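Gripper recall after finger pads work loose at Firngate test rooms
Starner asks customers to stop using hand-held units until screws have been checked
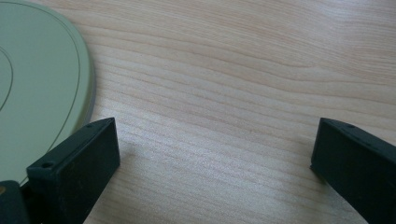 The two fingers of a gripper over a wooden tabletop, with a round green object to the left.

Starner has asked customers to stop using one of its hand-held gripper tools after a finger came away during a session at Firngate and struck the person holding it on the wrist.

The company said the fault lay in the way the fingers were fixed to the body of the tool. On affected units the fixing screws can back out over several hours of opening and closing, leaving the finger held only by friction. If the trigger is then squeezed hard, the finger can spring off sideways.

The operator at Firngate had a bruised wrist and went back to work the same afternoon. No one else was hurt.

Up to 800 tools may be affected. All were sold as part of the Minja set, which is used to record people doing ordinary table-top jobs such as moving plates, lids and cups, so that robot arms can later be trained on the recordings. The fixed arms Starner sells use a different finger mounting and are not part of the recall.

The accident happened in March in one of the table rooms on the first floor at Firngate, shortly before the lunch break. The operator had been picking up kitchen items and setting them down again, a job that takes a few seconds each time and is repeated through the shift. According to the site's incident report, the left finger had been "sitting slightly proud" for part of the morning and had been pushed back into place by hand at least once.

Faraji Langat, who runs the table rooms, said staff had got used to a bit of play in the fingers and had not thought of it as a safety matter.

"You would feel it wobble and you would press it back and carry on," he said. "The recordings still looked fine, so it never got written down. It should have been written down the first time."

After the accident Firngate took every Minja tool out of use and checked them on the bench. Of the 39 tools on site, 18 had at least one screw that could be turned with the fingers. Two had a screw missing altogether. One of the missing screws was later found in a drawer of cutlery.

Langat said the number had surprised him. The tools had been serviced over the winter, but the service sheet covered the camera mount, the cable and the trigger spring. It did not ask anyone to look at the fingers.

Starner traced the problem to a change in assembly. Early tools had a drop of thread-locking fluid on each finger screw. When the work moved to a new bench, the step was left off the instruction card, and tools went out with dry screws. The company said these would pass the final check, which involves opening and closing the gripper a small number of times, but would not hold in daily use.

Its own tests, run after Firngate reported the accident, found that dry screws began to move after 3000 cycles. A busy operator can reach that within a few shifts. Screws fitted with the fluid had not moved when the test was stopped.

The notice sent to customers asks them to do the following:

Take the tool out of use and unplug it.
Check the letter stamped under the handle. Tools marked F or later are affected.
Do not tighten the screws and carry on. A screw that has already worked loose may have damaged the thread.
Return the tool for new screws, or ask for a repair kit if there is someone on site who can fit it.

The kit contains four screws, a small bottle of thread-locking fluid and a hex key. The fluid has to be left overnight before the tool is used again. Starner is paying for carriage both ways and said returned tools were being sent back within a week.

Customers who have changed the fingers for ones of another make are asked to get in touch before doing anything. Flevetti, which sells softer finger pads for the same tool, said its pads clip over the existing fingers and do not affect the screws, but that they can hide a loose one from view. It has told its own customers to take the pads off before checking.

Work in the table rooms at Firngate stopped for four days and then started again with the tools that had passed the bench check, all of which were fitted with new screws first. The rest have gone back to Starner. Some recordings from the weeks before the accident are also being looked at again, as a finger that has shifted on its mounting changes the width of the grip and may make the measurements wrong. Langat said it was too early to say how many would have to be thrown away.

He has added a finger check to the start of every shift. The operator holds the tool still, tries to rock each finger by hand and signs a sheet by the door. Any movement at all means the tool goes in the red box and a spare is taken from the shelf. Safety glasses, which had been left to choice, are now worn by everyone at the tables, including visitors.

The operator who was struck has asked to stay on the same work and was back at a table when the rooms reopened.

Starner said the missing step had been put back on the instruction card and that each tool would now be run for a full hour before it is packed. It has had two other reports of loose fingers since the notice went out, neither involving an injury. Both tools were from the affected batch and had been in use for less than a month.

Customers who bought a tool second-hand will not have had the notice and should contact Starner's service desk with the letter from under the handle.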